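4 Recording demonstrations with the hand-held gripper

Applies to Priscombe hand-held gripper, Derko recorder software version 2. Last revised October 19, 2026.

Complete Section 3 (pairing and clock check) before you start. The steps below cover one task, opening a drawer and removing an item, but the order is the same for all tabletop tasks in the Ziltside task list.

4.1 Preparing the table

1. Clear the work surface of everything that is not named on the task card.
2. Wipe the surface. Dust and tape scraps show up clearly on a light top.
3. Place the drawer unit on the table and load it with the items on the card.
4. Set the room lights and leave them alone until the session is closed. Shadows on the table may fall where they like, but they must not change between the mapping pass and the last episode.

Note: Tinted or clear plastic furniture is permitted. Run the mapping pass twice if the unit has large reflective faces. Tracking software can mistake a moving reflection for a fixed point.

4.2 Mapping pass

1. Hold the gripper with the fingers fully open and nothing between them.
2. Press and hold RECORD until the status light turns solid blue.
3. Move the gripper slowly over the whole work area, then around the furniture at two heights.
4. Return to the start position and press RECORD once.
5. Wait for the map report. A map with fewer than 885 tracked points is rejected and the pass must be repeated.

Caution: Do not move the furniture after the map is accepted. If it is bumped, discard the map and go back to step 1. Episodes recorded against an old map cannot be corrected later.

4.3 Recording an episode

1. Bring the gripper to a start position from which both fingers and part of the drawer unit are in view. Vary the distance and angle from one episode to the next.

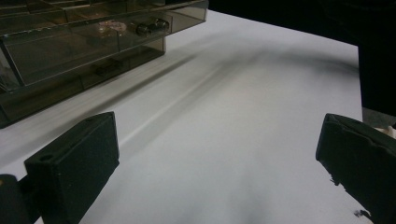 Figure 4-1. Gripper view with fingers open and the drawer unit ahead and to the left.

2. Press RECORD once. Hold still until you hear the tone.
3. Approach the drawer at an even speed. Keep your free hand out of view.
4. Open the drawer with the fingers only. Do not push the unit with your wrist or with the gripper body.
5. Close the fingers on the item, lift it clear of the drawer, and set it down on the open part of the table.
6. Open the fingers fully, back away, and press RECORD once to end the episode.
7. Put the item back and close the drawer by hand while recording is off.

Note: A missed grasp followed by a second try in the same episode is acceptable. Tag it RETRY. Do not tag it FAIL unless the item is still in the drawer at the end.

Note: Small metal parts are hard to pick up when they lie side by side. Approach with the fingers across the pair and take one part per episode.

4.4 Checking and tagging

1. Open the session in the Derko recorder and select Review.
2. Play each episode at double speed. Reject any in which the fingers leave the view or the video freezes.
3. Check the finger width trace. It must start and end at the open value. A trace that stays flat throughout means the width sensor was not read; see Section 7.2.
4. Enter the task code. The code for this task is 117.
5. Select Close Session. Closed sessions cannot be edited.

The Salminen training set for this task calls for 3,000 accepted episodes across all sites. Rejected episodes do not count toward the total but are kept on the server, so do not delete them from the recorder by hand.

4.5 Finger care

Inspect both fingers at the start of each session. Replace finger pads in pairs and repeat the width calibration in Section 3.4 afterward. Do not clean the pads with solvent.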